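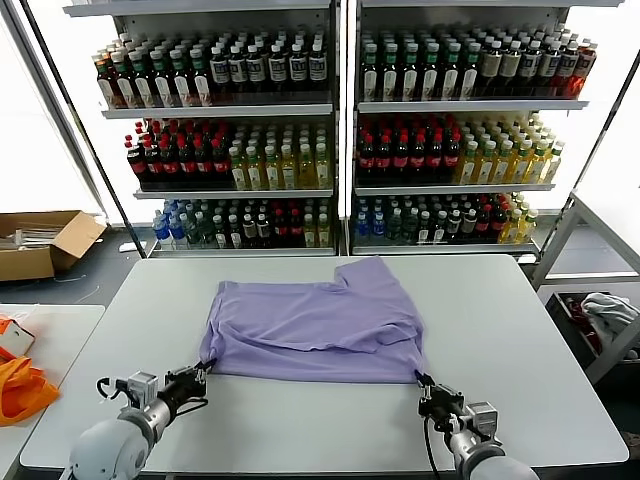
티셔츠 목 부분이 늘어나지 않게 세탁하고 보관하는 방법

홈 | 세탁 | 수선 | 보관 | 글쓴이에게

저는 대만에서 와서 한국에서 산 지 7년이 되었습니다. 처음 원룸에 살 때 티셔츠를 많이 망가뜨렸습니다. 특히 목 부분이 물결처럼 늘어났고, 한 번 그렇게 되면 집에서만 입는 옷이 됩니다. 그 후에 여러 방법을 해 보았고, 지금 쓰는 방법을 순서대로 적습니다. 한국어가 어색한 곳이 있으면 이해해 주시기 바랍니다.

준비할 것

- 세탁망 (티셔츠 한 장에 하나, 지퍼가 있는 것)
- 중성세제
- 큰 수건 한 장
- 건조대
- 스팀 다리미 또는 보통 다리미와 분무기

세탁망은 너무 크면 안에서 옷이 말립니다. 옷을 접어서 넣었을 때 손바닥 하나 정도만 남는 크기가 좋습니다. 저는 동네 가게에서 Caven 세탁망을 사서 쓰는데, 지퍼 머리를 넣는 작은 고무 덮개가 있어서 편합니다. 다른 제품도 괜찮습니다.

1단계. 라벨을 먼저 읽습니다

옷 안쪽 옆선에 있는 라벨을 봅니다. 면 100%인지, 폴리에스터나 스판덱스가 섞였는지 확인합니다. 면만으로 된 옷은 뜨거운 물에서 줄어들기 쉽고, 스판덱스가 들어간 옷은 열에 약합니다. 라벨에 세탁기 그림과 숫자 30이 있으면 30도 이하의 물을 쓴다는 뜻입니다. 손 그림이 있으면 손세탁입니다. 네모 안에 동그라미가 있고 그 위에 X가 있으면 기계건조를 하지 않습니다.

라벨이 없거나 글자가 지워진 옷은 찬물과 중성세제로 빨면 됩니다.

2단계. 뒤집어서 세탁망에 넣습니다

티셔츠를 뒤집을 때 목을 잡고 당기지 마십시오. 저도 오랫동안 그렇게 했습니다. 밑단 쪽으로 팔을 넣어서 어깨를 잡고 천천히 꺼내면 목에 힘이 가지 않습니다. 소매도 손가락으로 안에서 빼 줍니다.

뒤집은 다음에 가로로 한 번, 세로로 한 번 접습니다. 이때 목 부분이 안쪽으로 들어가게 합니다. 프린트가 있는 옷도 같은 방법으로 합니다.

3단계. 세탁기 설정

물 온도는 찬물 또는 30도, 코스는 울 코스나 섬세 코스로 합니다. 탈수는 가장 약하게 합니다. 세탁기 통은 절반만 채웁니다. 청바지, 지퍼가 있는 후드, 무거운 수건은 같이 넣지 않습니다. 젖은 청바지는 아주 무겁고, 티셔츠의 목이 그 밑에 끼면 세탁망이 있어도 늘어날 수 있습니다.

세제는 포장에 적힌 양보다 많이 넣지 않습니다. 많이 넣으면 더 깨끗해질 것 같지만, 헹굼이 부족해서 천이 뻣뻣해집니다. 섬유유연제는 저는 두 번에 한 번만 씁니다. 운동용 티셔츠에는 쓰지 않습니다.

땀 때문에 목둘레가 누렇게 되었으면 세탁 전에 중성세제를 조금 바르고 60분 동안 그대로 둡니다. 솔로 문지르면 골지가 상하므로 손가락 끝으로 가볍게 두드립니다.

4단계. 물기를 빼고 말리기

세탁이 끝나면 빨리 꺼냅니다. 물이 많이 남아 있으면 큰 수건 위에 옷을 펴고, 수건과 함께 김밥처럼 말아서 손으로 누릅니다. 비틀어 짜지 않습니다.

말릴 때 보통 옷걸이를 쓰는 분이 많습니다. 젖은 옷의 무게가 어깨와 목에 모두 가기 때문에 저는 추천하지 않습니다. 건조대의 봉 위에 옷의 가슴 부분이 걸리도록 반으로 걸쳐 놓습니다. 소매는 양쪽으로 펴 줍니다. 접힌 자리에 줄이 생기는 것이 싫으면 봉 두 개에 걸쳐서 놓으면 됩니다.

꼭 옷걸이를 써야 하면 목으로 넣지 말고 밑단으로 넣으십시오. 어깨 끝이 둥근 옷걸이가 좋습니다.

장마철인 6월과 7월에는 방 안에서 말리는 날이 많습니다. 선풍기를 건조대 아래쪽으로 향하게 하면 냄새가 덜 납니다. 옷과 옷 사이는 주먹 하나만큼 띄웁니다.

5단계. 이미 늘어난 목을 줄이기

완전히 새 옷처럼 되지는 않지만, 조금 늘어난 것은 집에서 고칠 수 있습니다. 면 티셔츠에 잘 맞는 방법입니다.

1) 목둘레 부분만 찬물로 적십니다.
2) 다리미판 위에 놓고 손으로 골지를 모아서 원래 모양을 만듭니다. 당기지 말고 가운데로 밀어 넣는 느낌입니다.
3) 다리미의 스팀을 2cm 위에서 쐬어 줍니다. 다리미 바닥이 천에 닿지 않게 합니다.
4) 모양이 잡히면 그대로 평평하게 두고 식힙니다. 식기 전에 들면 다시 늘어납니다.

보통 다리미를 쓰면 분무기로 물을 뿌리고, 얇은 손수건을 위에 덮은 다음에 눌렀다가 떼는 것을 반복합니다. 옆으로 밀지 않습니다. 폴리에스터가 많은 옷은 낮은 온도로 하십시오.

6단계. 접어서 보관하기

티셔츠는 걸어 두는 것보다 접는 것이 목에 좋습니다. 순서는 간단합니다.

- 앞면이 아래로 가게 평평한 곳에 놓고 손바닥으로 주름을 폅니다.
- 한쪽 어깨의 중간에서 세로로 접고, 소매를 다시 바깥쪽으로 접습니다.
- 반대쪽도 똑같이 합니다. 이제 긴 직사각형입니다.
- 밑단을 목 쪽으로 올리는데, 목에서 손가락 두 개 정도 남깁니다.
- 다시 반이나 삼등분으로 접습니다.

서랍에는 세워서 넣습니다. 위로 쌓으면 밑에 있는 옷을 꺼낼 때 다른 옷이 무너지고, 급한 아침에는 목을 잡고 당기게 됩니다. 서랍이 깊으면 칸막이를 넣으십시오. 저는 Ditov 칸막이를 쓰다가 지금은 신발 상자를 잘라서 씁니다. 큰 차이는 없습니다.

자주 받은 질문

건조기를 써도 됩니까?
라벨에 금지 표시가 없으면 저온으로 쓸 수 있습니다. 저는 절반만 말리고 꺼내서 나머지는 건조대에서 말립니다.

새 티셔츠도 처음에 빨아야 합니까?
네, 진한 색은 따로 빨아 주십시오. 처음 두세 번은 물이 빠질 수 있습니다.

연보라색이나 하늘색은 흰옷과 같이 빨아도 됩니까?
여러 번 빤 옷이면 저는 같이 빱니다. 새 옷이면 젖은 흰 천으로 안쪽을 눌러 보고 색이 묻지 않을 때만 같이 넣습니다.

글: Yung-ching Liao

인쇄하기 | 이메일로 보내기

문의는 위 메뉴의 '글쓴이에게'를 이용해 주십시오. 글의 무단 복사를 금합니다. | 맨 위로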